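4. 발표자 및 참석자 등록

이 장에서는 Buvberg 행사 관리 시스템으로 국제 법률 학술회의의 발표자와 참석자를 등록하는 절차를 설명합니다. 행사 개설(3장)이 끝난 상태에서 진행하십시오. 행사 상태가 '초안'이면 등록 메뉴가 나타나지 않습니다.

4.1 시작하기 전에

다음 자료를 준비합니다.
- 공동 주최 기관의 영문 정식 명칭과 약칭
- 발표자별 소속, 직함, 여권상 영문 성명
- 후원 기관과 발표자 사이의 이해관계 신고서(서식 R-2)
- 초청장에 서명할 기관 대표자의 전자 직인

참고: 정부 부처가 공동 주최하는 행사는 부처 측 승인 번호가 있어야 초청장을 발행할 수 있습니다. 승인 번호는 행사 정보 > 주최 기관 탭에 입력합니다.

4.2 발표자 등록

1. 관리자 계정으로 로그인한 뒤 왼쪽 메뉴에서 '인원'을 선택합니다.

2. '발표자 추가'를 누릅니다. 한 번에 5명까지 입력할 수 있습니다. 그보다 많으면 저장한 다음 이어서 추가합니다.

3. 성명을 입력합니다. 악센트 기호가 있는 이름은 표시용 성명과 여권용 성명을 따로 적습니다.
예) 표시용: Séverine Joly / 여권용: JOLY SEVERINE

4. '소속 기관'을 목록에서 고릅니다. 목록에 없는 기관은 '직접 입력'을 선택하고 등록 국가를 함께 지정합니다. 약칭만 입력하면 저장되지 않습니다.

5. '비용 부담 주체'를 지정합니다. 항공료와 숙박비를 내는 기관이 서로 다르면 항목별로 나누어 입력합니다.

주의: 비용 부담 주체는 행사 종료 후 공개되는 재정 보고서에 그대로 실립니다. 초청장을 발행한 뒤에는 수정할 수 없습니다.

6. 이해관계 신고서를 PDF로 첨부하고 '검토 요청'을 누릅니다. 검토 담당자가 승인하면 상태가 '확정'으로 바뀝니다.

4.3 초청장 발행

1. 상태가 '확정'인 발표자를 선택하고 '초청장 만들기'를 누릅니다.

2. 언어를 선택합니다. 영어, 프랑스어, 아랍어를 지원하며 두 언어를 나란히 배치할 수도 있습니다. 아랍어를 포함하면 여백 설정이 자동으로 바뀌므로 미리보기에서 직인 위치를 다시 확인하십시오.

3. 비자 신청용 문구가 필요하면 '영사관 제출용'에 표시합니다.

4. '발행'을 누릅니다. 문서 번호는 자동으로 부여됩니다.

참고: 발행된 초청장을 취소해도 문서 번호는 다시 쓰이지 않습니다.

4.4 일반 참석자 등록

1. '인원 > 참석자 > 일괄 등록'으로 이동해 양식 파일을 내려받습니다.

2. 양식을 작성해 올립니다. 파일 하나에 200행까지 처리됩니다. 참석자가 393명이면 파일을 둘로 나누십시오.

3. 오류가 난 행은 붉은색으로 표시됩니다. 화면에서 직접 고치거나 해당 행만 다시 올립니다. 같은 전자우편 주소가 두 번 나오면 나중 행이 무시됩니다.

4. 대표단 단위로 참가하는 경우 '대표단장'을 한 명 지정합니다. 일정 변경 안내는 대표단장에게만 발송됩니다.

4.5 숙소 및 연락처 입력

1. 발표자 이름을 누르고 '체류 정보' 탭을 엽니다.

2. 숙소명, 객실 번호, 체크인 및 체크아웃 날짜를 입력합니다. 객실 번호는 도착 당일에 입력해도 됩니다.

3. 휴대전화 번호와 객실 내선 번호를 각각 입력합니다. 내선 번호 앞에는 숙소 대표 번호를 적고 쉼표로 구분합니다.

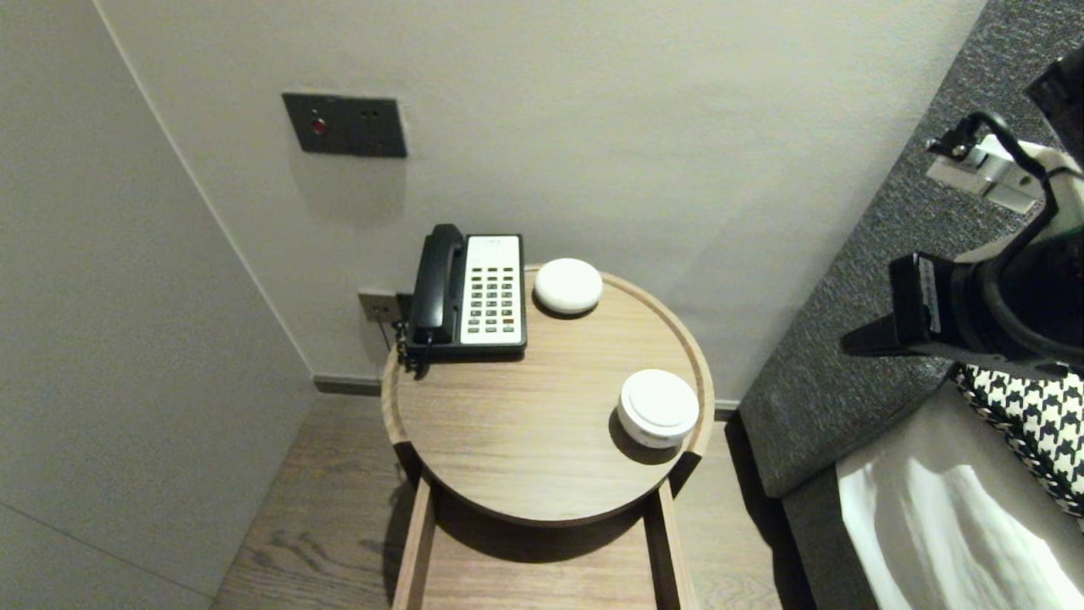 4. 연락 가능 시간대를 현지 시각으로 지정합니다. 기본값은 오전 8시부터 오후 9시까지입니다.

5. '저장'을 누릅니다. 체류 정보는 의전 담당자 권한이 있는 계정에만 표시됩니다.

주의: 체류 정보가 든 명단을 외부 기관에 보낼 때는 반드시 '객실 번호 제외'를 선택하여 내보내십시오.

4.6 등록 내용 변경

발표자가 교체되면 기존 항목을 덮어쓰지 말고 '교체' 기능을 사용하십시오. 덮어쓰면 이전 발표자의 신고서가 새 발표자에게 연결됩니다. 교체 이력은 '기록' 탭에서 볼 수 있습니다.

등록 마감 이후의 변경은 행사 책임자 권한이 필요합니다. 권한 요청은 8장을 참조하십시오.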